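Pichler Door Wedge Alarm: Two Months In

I bought a pair of these in June, after our office ran its first lockdown drill and I realized my door doesn't lock from the inside.

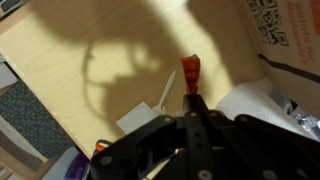
Well, I've grown quite fond of them! The wedge grips carpet beautifully and slides a bit on tile, so do try yours on your own floor first. The siren is really loud — my neighbor Encarnación Olmedo came running — and the battery door is fiddly. I'd still buy them again, and I keep one in my travel bag now.

— Verena Ruchti

Related reviews
Ledex whistle and light
Noltside first aid pouch

Contact | © Vemevby | Back to top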